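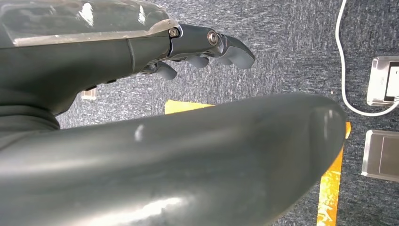
The hand over the office carpet, thumb side toward you. Look for the one hex-socket screw near the front edge of the cover.

Stop replacing robot hands. Start looking after them.

I say this after a year of keeping one arm-and-hand cell alive at Lorari, and after reading the service plan from Privov, who want the hand swapped every 2000 hours no matter what. Every 2000. Good finger, bad finger, doesnt matter. Box it, ship it, wait.

Ours got its first real checkup at 657 hours. Fifty-two minutes on a Tuesday, start to finish. Wipe the cover. Check the screw. Work each finger through its travel by hand, power off, and feel for grit at the knuckle. Then the cables – always the cables. Most of our stops last winter were a connector that had crept out, and a new hand would of fixed none of them.
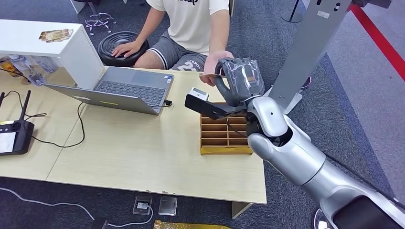
And test it on the stuff it will really hold. Crinkly plastic, thin card, small things that slide. A calibration block tells you the fingers close. Fine. Doesn't tell you they close on a slippery bag the same way as in April.

The shop in Reltthorpe quoted us around 800 dollars for a finger and a pivot bolt. Cheap, next to a whole hand. So why is the finger not in the standard spares kit? Ask Privov. I did, twice, still waiting.

Keep a log by the bench. Paper is OK. Write down what you touched and when – and fix the part that's broken.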